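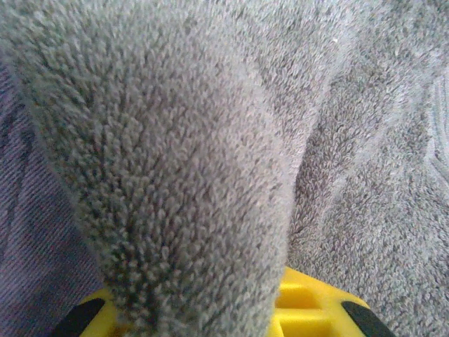 Ollham, Jul 17, 2026

Linen and soft goods check, guest house, upper floor
Checked by: Viktória Fülöp
Comments read by: Puspita Rondonuwu, eventually

1. Gray towels, pile and loops - PASS
Still shaggy. Tufts standing up on their own, which is more than I could say for myself by the second landing. No pulled loops on the ones I unfolded.

2. Gray towels, folding - COMMENT
Creased and rippled in places. The November sheet says "fold flat." I would call this gathered. Not a hazard unless you are the person who wrote the November sheet.

3. Hems and hanging loops - FAIL (2)
Two hanging loops torn at the stitching. Set aside for mending. Please do not fix them with the stapler again.

4. Towel rail, bathroom 3 - FAIL
Left bracket turns by hand. Tighten before the room is let. The rail is a Teoh and takes the small hex key, last seen in the Isora drawer with 14 other keys that fit nothing.

5. Bath mats, grip on tile - PASS
Stood on each one and leaned. Still here.

6. Linen closet, clearance from heater - PASS
Top shelf is clear. Somebody moved the spare blankets - thank you, whoever you are.

7. Dryer lint screen - PASS, after cleaning
Enough lint for another towel.

Recheck items 3 and 4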